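Clubs > Escombe Indoor Cricket > Players > FAQ

Escombe Indoor Cricket League: questions we get every season

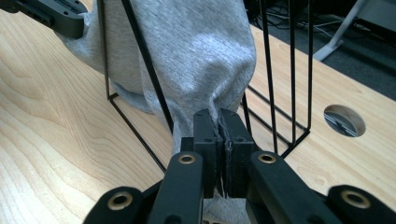 Posted by: League Desk, Escombe | Filed under: New players, Winter season | Last changed: December

Quick answers. Typed up between fixtures so excuse the odd mistake. If yours isn't covered, email address is at the bottom.

JOINING

Do I need to have played before?
No. Division Two is full of people who last held a bat at school. Division One is quicker and you'll know within an over if it's too much for you.

Can I join on my own, without a team?
Yes. Go on the singles list and we pass you to a side that's short. Usually sorted within a couple of weeks, longer if you only want to keep wicket. Say what you can do. Say what you can't as well, it helps.

Is it mixed?
Yes, both divisions. The women's evening runs as well and plenty of people play in both.

Minimum age?
16 on match nights. Juniors have their own session in the small hall, separate form, separate coaches. Please don't put a 14 year old on your team sheet and hope.

Do you take players with a disability?
Yes. Hall is step-free from the car park side (not the front, the front has four steps and a heavy door). Runners are allowed for anyone who needs one, agree it with the other captain before the toss. For visually impaired players there's a monthly session with the audible ball, beginners welcome. Ask for the session sheet.

I can only do every other week. Worth it?
Yes, go in a squad of ten or so and rotate. Lots do.

MONEY

How much is it?
£520 per team for the winter season. Covers hall, umpires, match balls and the finals night. Doesn't cover kit or shirts.

Can we pay in bits?
Half to enter, half by the mid-season break. Teams that miss the second half don't get a fixture until it's in. We've done it before and will again.

Singles fee?
You pay the team you join, not us. Most split it per match. Ask up front.

Refunds?
Before the fixtures come out, yes, all of it. After that only if another team takes the slot.

Are there fines?
One. £50 for not turning up without telling anyone. Goes to the side left standing there. Ring before noon on the day and there's no fine, you just lose the points.

KIT

What do I need?
Non-marking trainers. That's checked at the door. Gloves for batting, a box, comfy clothes. Pads optional, most don't bother with the soft ball.

Can I borrow a bat?
Yes, club bag is behind the scorer's table. Put it back in the bag. Not next to it.

Helmets?
Juniors must. Wicketkeepers standing up, strongly advised. Everyone else up to you.

What ball do you use?
Indoor ball, yellow, softer than a hard ball but it still stings. Take rings off. New one each match, old ones go in the practise bucket.

Do shirts have to match?
Same colour across the team by the third match. Doesn't need to be printed. If you both turn up in blue the side named second on the fixture wears bibs, and yes the bibs get washed.

Numbers on the back?
Division One only, so the scorer can cope.

PLAYING

How many a side?
Eight. You can start with six. Five or fewer and it's a forfeit, play a friendly with the hall time if both sides fancy it.

How long is a match?
Bit over an hour and a half including the changeover. 16 overs each, eight ball overs would be too long so we stick to six.

How does batting work?
In pairs, four overs per pair. You don't go off when you're out, you lose five runs and carry on. So everybody bats, and everybody gets a proper go. Your score can go below zero. It does happen.

Who bowls?
All eight, two overs each. If you've only got six or seven the other captain picks who bowls the spare overs. No arguing with that one, it's in the rules.

How do you score off the nets?
Side net, one run plus whatever you run. Back net on the bounce, four. Back net full, six. Behind the keeper, nothing extra. Roof is live and you can be caught off it.

Can you be caught off the side net?
Yes, one hand or two. Not off the back net on the full.

Wides and no balls?
Two runs, no extra delivery, except in the last over of each pair when they're bowled again. Leg side is strict. New bowlers in Division Two get a bit of leeway for the first couple of matches.

LBW?
Only if you don't play a shot. Umpire's call is final and there's no review, whatever your mate filmed on his phone.

What if it's a tie?
Points shared in the league. In the knockout it goes to the side that won more pairs. Still level, one over each.

Points?
Win is worth 4, plus one for every pair you win. So a losing side can still come away with something. Keeps the last pair interested.

FIXTURES AND RESULTS

Where do you play?
Main hall at the Pilkington Road sports centre, lanes A and B. A is nearest the vending machine. Juniors in the small hall.

What time?
First match 6.30pm, second 8.15pm. Be there 15 minutes early, nets go up and down by whoever's on first and last. Late starts lose an over for every five minutes.

Where are the fixtures?
On the noticeboard and on Irkeo, the app we moved to last season. Your captain gets the join code. If Irkeo and the noticeboard disagree go with the noticeboard and tell us.

Can we move a match?
Once per team per season. Both captains have to agree and we need a week's notice. Cup ties can't be moved, the hall is booked solid.

When do scores go up?
Same night if the scorer remembers the tablet, next morning if not. Paper sheet is the official one.

My runs are wrong on the app.
Email the match, your name and what you think it should be. We check the sheet. Don't message the scorers direct please.

How many matches do we get?
19 league matches if you're in Division One, fewer in Two depending on entries. Knockout on top.

Promotion?
Top two go up, bottom two come down. A team can turn down promotion once.

UMPIRES AND SCORERS

Who umpires?
League umpires in Division One. Division Two is done by the team not playing, rota on the board. Missing your umpiring turn costs a point.

I've never umpired.
There's a one evening course before the season and a laminated card with signals on it. Most people are fine after two matches. Shout loud, people can't hear you in that hall.

Can I learn to score?
Please do. We're always short. Free tea for scorers.

BEHAVIOUR

What gets you sent off?
Abuse of umpires or players, throwing the bat, hanging on the nets after being told. Miss the next match, longer if it's bad.

Is sledging ok?
Be funny or be quiet. Anything personal, see above.

EVERYTHING ELSE

Is there a trophy?
Bodisum Plate for Division Two, the Shield for One. Plus a pairs prize on finals night which gets argued about more than either.

Food and drink?
Vending machine, and the café shuts at 8pm. Water bottles fine courtside, nothing else. No glass in the hall at all.

Parking?
Free after 6pm. Don't use the ambulance bay, they do tow.

Showers?
Yes. Warm-ish. Bring a pound coin for the locker, you get it back.

Can family watch?
Yes, balcony only. Stay behind the rail when a match is on, the nets dont reach all the way up at that end.

Injuries?
First aid box at reception, ice in the café freezer (ask at reception if the café's shut). Fill in the book even if it seems like nothing. Finger knocks are the usual one.

I left something behind.
Lost property is the blue crate at reception, emptied at the end of each month. Bats get kept longer.

Does it stop over the holidays?
Two weeks off at the end of December, back first week of the new year. Practise nets stay open if there's enough interest.

Is there a summer league?
Outdoor pairs, smaller, more relaxed. Details in spring. Winter teams get first go at places.

Recent items
Division Two fixtures: second half
Umpiring rota, changes to lane B
Knockout draw
Audible ball session: what to bring
Junior nets, spaces left
How to join your team on Irkeo

Contact: League Desk, Escombe Indoor Cricket League | © Escombe Indoor Cricket League | Back to top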